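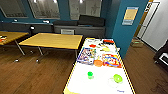 Jovita Medrano told us at the last partners' call that the mentoring was fine but the wrong people were getting the emails, and could we please stop sending job adverts to managers who sit on them. Fair point. We've changed it, see under Referrals.

6 min read

Search this site Go Search for:

Ponce Mentoring Link -- progress report to the Fellidmont Fund, second period

Sorry this is short in places, writing it between sessions. Budget sheet follows separately.

Where we are

Thirty people matched with a mentor, which was the target for the whole year. Most are in their first supervisory job or trying to get one. Spread is better than last time: warehouse, payroll, two of the care homes, the bus depot. Still thin on engineering. Hendov have promised names for the autumn and we'll keep asking.

Six employers signed up. Jollumon came in late but have been the most useful by a long way, mainly by letting mentors do it in paid hours. Hendov said yes to paid hours in principle, then it went to their legal people, then quiet. Would help if someone at your end could nudge.

Mentor training

Done in two evening sessions instead of one full day. Better turnout, worse coffee. Séverine Chevalier ran both. She cut the slides right down and spent the time on practice conversations: how to tell someone they weren't shortlisted, how to ask about pay without it turning into gossip, what to do when a mentee's own boss rings you up. That last one got the longest discussion and we didn't really settle it. Current line is that the mentor says nothing and passes it to us. Some mentors think that's too stiff.

One thing from feedback. Several mentors said they'd been told to "share their story" and ended up talking about themselves for an hour. Séverine has rewritten the first-meeting sheet so the mentee talks first. New version has been going out since August.

Referrals

As above, adverts now go straight to mentees, with the mentor copied in. The old list went through line managers and some of those vacancies never reached anybody. Gumaro Manríquez rebuilt the list from scratch, took far longer than planned -- old addresses, people who'd moved sites, one whole department with a single shared inbox. It's clean now. Please don't ask us to merge it with the events list.

Seven mentees have moved up or moved across since the last report. Not claiming all of those for the scheme. At least one had the offer before we matched her and is very clear about this. Two others say they wouldn't have applied without a push. We're writing up both if they agree to it, names changed.

Senior panels

This is the bit that's behind. The plan was for mentees to sit in on real promotion panels as observers. Only Jollumon have let us, and that was one panel, one afternoon. Xóchitl Montes went as our person and wrote good notes on it: panel members used "fit" a lot, and when the observer asked in the debrief what it meant, they gave different answers. Jollumon took it well and have asked for a follow up. The other employers are worried about confidentialty. We've drafted a one-page agreement, two have it on their desks.

If the panels can't happen we'd like to move that money into mock panels run by us. Not as good, but better than an underspend. Need your yes or no before we book rooms.

Travel and childcare

Claims running at roughly half what we budgeted. We don't think need is lower. Jaqueline Nava rang round and the answer was mostly the form. It asked for receipts for everything, and who gets a receipt off their sister for minding the kids. Now a flat rate for an evening, no receipt, one signature. Expect claims to go up next period, please read that as good news.

What's next

- third round of matching, aiming for six from engineering
- follow up with Jollumon on panel wording
- chase Hendov, again
- exit chats with the first group as their year ends, Jaqueline doing these by phone
- outside evaluator: quote in, higher than we'd like, will send it with the buget sheet

Decisions needed from you: mock panels, and whether the evaluator can come out of the staff line. An email is fine for both.

Contact us | Copyright Ponce Mentoring Link | Back to top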